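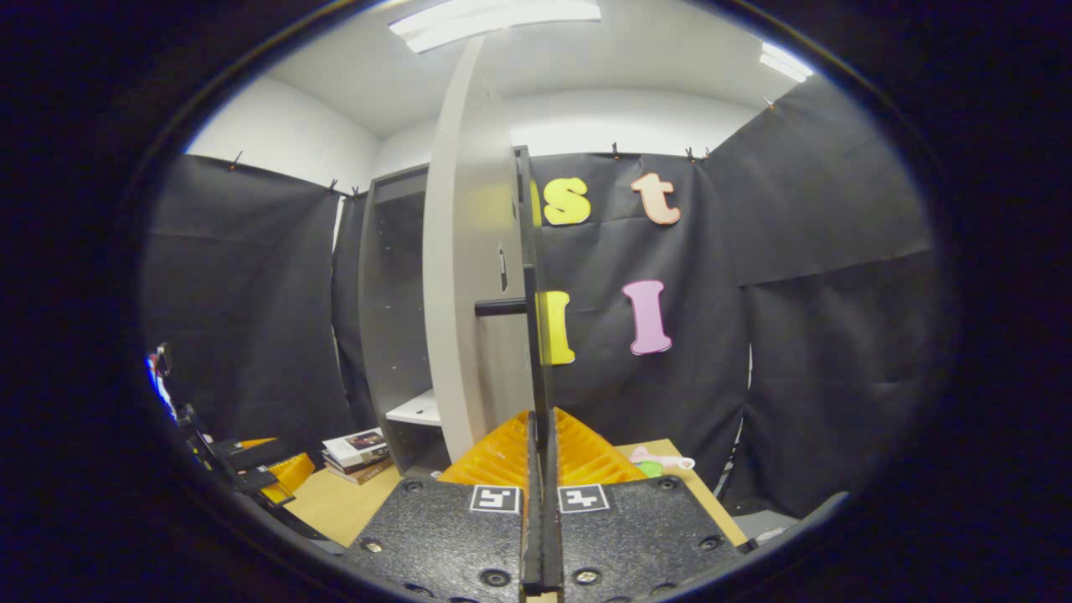 My sister told me that a kitchen scale is a thing you buy once, and that I was spending too many evenings reading about them. She has used the same one for many years and it has a needle. I listened to her, and then I ordered the Sokeo anyway.

I bake bread two times a week, in the evening after work. My old scale jumped in steps of five grams, so for salt and yeast I had to guess. The Sokeo shows single grams up to 2,000, and after that it changes to steps of two. For one big loaf this is enough. If you make dough for a large family, please look at the limit before you order, it includes the weight of your bowl unless you take the bowl off in your head. My heavy bowl is 338 grams, so I lose this part.

The zero button is good. It reacts quickly and makes no sound, and I can press it with my knuckle when my fingers have dough on them. The display I like less. The numbers are large, but a wide bowl covers them, and then I must bend down to the table like I am looking for something under it.

I also had the Trernham for one month before I sent it back. It has a nicer surface and a display that you can pull out, but it turned itself off while I was slowly adding flour, and it forgot the number. This happened to me at 300 grams of rye and I had to start again. The Sokeo waits longer. I have not lost a weight with it yet.

Some small complaints. The cover of the battery is very tight and I broke a nail on it. The instruction paper is printed so small that I used my phone to make it bigger. Under 200 grams I find it better to add things slowly, if you drop them in fast the number stays a little behind.

I use it since August and I will keep it. My sister still has her needle.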